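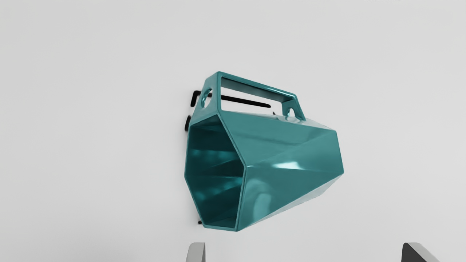 Flivis: a review after two months of use

I work in a small group in Purnberg, where we train robot arms to pick up things they have not met before. Since June we use Flivis, a method with published code that learns grasps only in simulation. I want to write down what we found, as the result in the paper is good and several people have asked me if it is true.

The idea is simple. Flivis takes a set of object models, drops each one into an almost bare simulated world and lets a two-finger gripper try. From the tries it learns to score a grasp before the fingers close. The older Higuchi method also does this, but it needs a full model of the object at test time. Flivis needs one view only.

Installation was easy. The object set has 639 models, and many of them are awkward on purpose: buckets with corners, hollow shapes, handles with holes in them. I like this choice. A handle gives the gripper a thin band to hold, but it also gives many ways to miss. My colleague Rosaura Montoya trained it on our machine and it needed over 70 hours, so please plan for that.

For our own test we made 200 grasps in simulation on objects kept out of training. The scores were close to what the authors promise. Solid shapes gave almost no trouble. With open containers the method prefers the rim, and this is mostly a good decision. With handles it is less sure – sometimes it gives a high score to a grasp that closes on air inside the loop.

What I do not like is the rendering. Very shiny surfaces confuse the depth estimate, and the manual has only 2 sentences on the subject. We turned the gloss down in the settings and the scores became more steady. I would also wish for clearer error messages.

We have not yet moved it to the real arm, so I cannot speak about that part. The group in Stavosby plans to try it with softer fingers and I am curious what they will find. For simulation work I recommend it, if you have patience for the training.

2 comments
70 shares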